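January, late evening

Almost too tired to write, but I promised myself I'd keep this up through the winter, so a few lines before bed. Sirkka Ojala called at breakfast and kept me on the phone for 20 minutes about her cousin's apartment in Rivier, and the whole time I was thinking about fans. Silly thing to have on the brain in this cold, but summer was so sticky last year and I swore then that I would sort them out before I needed them, instead of digging for them in a sweat with everybody complaining.

The little white ones are the sort I like best, small enough to put down anywhere, and the orange desk fan is still the cheerful one of the bunch. I've always had a soft spot for orange. Then there's the blue and white plant shelf with its picket sides, like a bit of garden fence that wandered indoors, and I do love it – Mother would have had geraniums on it within the hour. 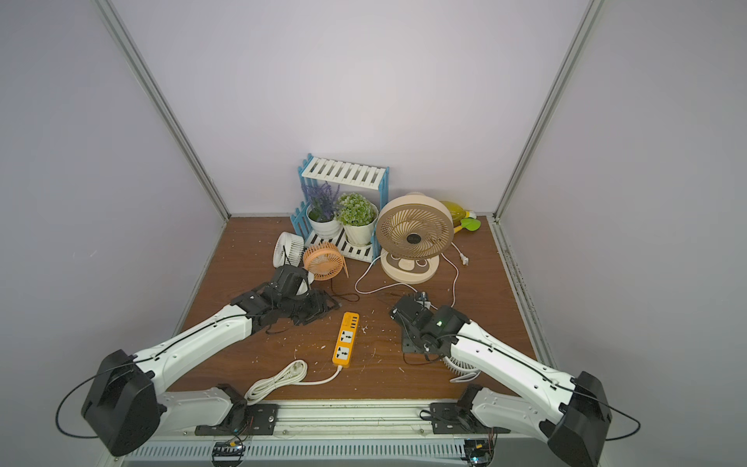 Anyway, Yiğit Yurt thinks I should give the fans away and buy one big one from Lesik, and he may be right, but I can't see myself doing it. A big fan roars, and you have to plan the whole room to suit it. With a small one you just move your chair a little and carry on with your book.

I want herbs this spring, I've decided. Parsley, and mint if I can keep it from sulking, and perhaps a trailing thing for Sirkka, who kills everything but keeps asking. Must look for the seed packets tomorrow – I think they're in the drawer with the candles. Bed now, my feet are freezing.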